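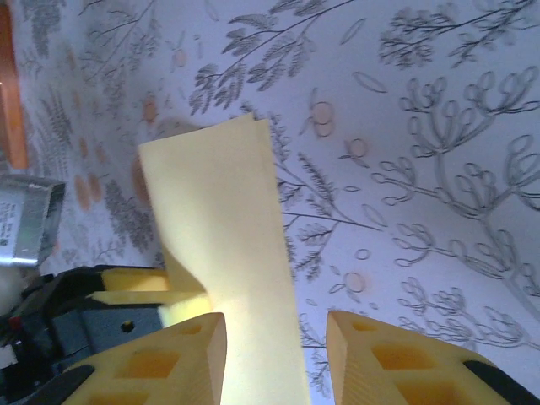 The Kozma 46 is a replica-grade hockey jersey with a fight strap, sold blank or lettered, in adult and youth sizes. It is cut from a plain polyester knit, and the numbers are sewn on in two layers of twill. Before you order, it helps to know how the jersey will sit on you, and the easiest way to find out is with a strip of paper. A pale yellow one with a straight-cut top edge will do, even if it has a fold or crease in it. Lay it flat along the back of a jersey you already own, mark the width from armpit to armpit, and compare the mark with the size chart lower on this page.

Replica grade, in our catalog, means the following. The body is the same pattern we cut for adult league teams, with the same double shoulder and the same hem. The knit is lighter than our team fabric and the elbows are single layer. We don't call this jersey authentic, game-worn style or pro stock. It is a fan jersey that you can also play in a few times a month. If you need one for three games a week, look at the Kozma Team, which costs more and weighs more.

Item number: 2387
Brand: Kozma
Fit: adult and youth
Fabric: 100% polyester knit, mid weight
Shoulders: double layer
Elbows: single layer
Fight strap: sewn in, snap closure
Neck: V-neck or lace-up, same price
Numbers: two-layer twill, zigzag stitched
Crest: embroidered or blank
Country of sewing: Hungary

Colors

Black and gold, navy and white, red and white, forest green and cream, plain white, plain black. Forest green in the lace-up neck is out of stock in youth sizes until the next cutting. The other combinations are on the shelf.

Size chart, chest width laid flat

Youth S/M: 18 inches
Youth L/XL: 20 inches
Adult S: 22 inches
Adult M: 23.5 inches
Adult L: 25 inches
Adult XL: 26.5 inches
Adult XXL: 28 inches
Goalie cut: add 3 inches to the adult width

Measure a jersey, not a T-shirt. Hockey jerseys are cut to go over shoulder pads, so an adult M will look large on a person with no pads on. Most people who only want one for the stands go down one size. If you fall between two sizes and plan to play in it, take the bigger one. The sleeves on the youth sizes run long.

Lettering

A name bar holds up to 12 letters. Numbers go on the back and both sleeves. We sew accents and other marks at no extra charge, but please type them exactly as you want them, including capitals. What you type in the box is what gets sewn. We do not correct spelling, and we do not call to check.

The sewing is done in our own shop by Miklós Illés and two other stitchers. Miklós has been with the company since 1997 and set up the number templates we still use. The templates come in three styles: block, round and split. If you leave the style blank, you get block.

We don't sew league logos, team crests or player names that belong to somebody else without written permission from the owner. This comes up every week. If your team has its own crest, send us the artwork with your order and tell us who drew it. For club orders, a note from the club on its own letterhead is enough.

Fight strap

The strap is a 1-inch web band with a snap at the end, sewn into the back hem over a patch of doubled knit. It loops through the pants and snaps back on itself. Earlier Kozma 46 jerseys, item number 1086, had the strap sewn straight to the single-layer hem, and some of those hems tore. If yours did, send it back and we will add the patch for the price of shipping. The item number is on the small tag inside the left side seam.

Washing

Turn the jersey inside out and wash it cold with like colors. Snap the strap shut first so that it doesn't catch on the knit. Hang to dry. The dryer will not shrink the body much, but it puckers the twill, and puckered numbers can't be pressed flat again. No bleach and no fabric softener. Do not iron over the crest.

Goes with

Stikik lace set, waxed, white or black — fits the lace-up neck
Drotance jersey bag, holds one adult jersey on a hanger
Kozma practice sock, sold in pairs

Shipping and returns

Blank jerseys ship in two working days. Lettered jerseys take ten, and longer in February, when the spring leagues order. Everything leaves from our Braditz warehouse. Large boxes need a signature.

Blank jerseys can come back within 30 days with the tags on. Lettered jerseys can't be returned unless we made the mistake. If the name or number differs from what is on your order form, write to us with the order number and we will sew a new one — you don't need to send the wrong one back first.

Team orders

Eight jerseys or more count as a team order. The price per jersey drops, and the lettering is included. Send one list with name, number and size on each line, and have one person from the team sign off on it. Late additions are fine up to the day we start cutting. After that they are priced as single jerseys, and the shade of the knit may differ slightly from the rest of the set.

Prices and stock on this page last checked March 16, 2026.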